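Bekton Drawer Set: Gallery
Posted July 6, 2024

Sumedus is collecting manipulation examples on a two-drawer cabinet. The page follows the work at the Bekton site. Each example is one short task, driven by an operator and saved with a one-line instruction.

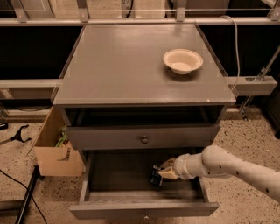
Lower drawer, small package
The gripper is at a small black package inside the pulled-out lower drawer. The bowl on top of the cabinet is empty. Instruction text for this group: "package, lower drawer."

Notes on the set

The target is 400 examples. We have 356 recorded and 255 of those have passed review. The rest are waiting for labels or a second look.

Review is done in Flivis. A reviewer marks the start and end of each task and checks that the instruction matches. Failed grasps are kept under their own label. Examples with dropped sensor data are deleted and recorded again.

Operators change the item positions between examples. The cabinet stays where it is until a group is finished.

The first group was recorded in March with the older naming scheme. Those files have been renamed, and the old names are listed in the Farooqui index.

Still to record: upper drawer, closing from half open, and 2 items in the same drawer.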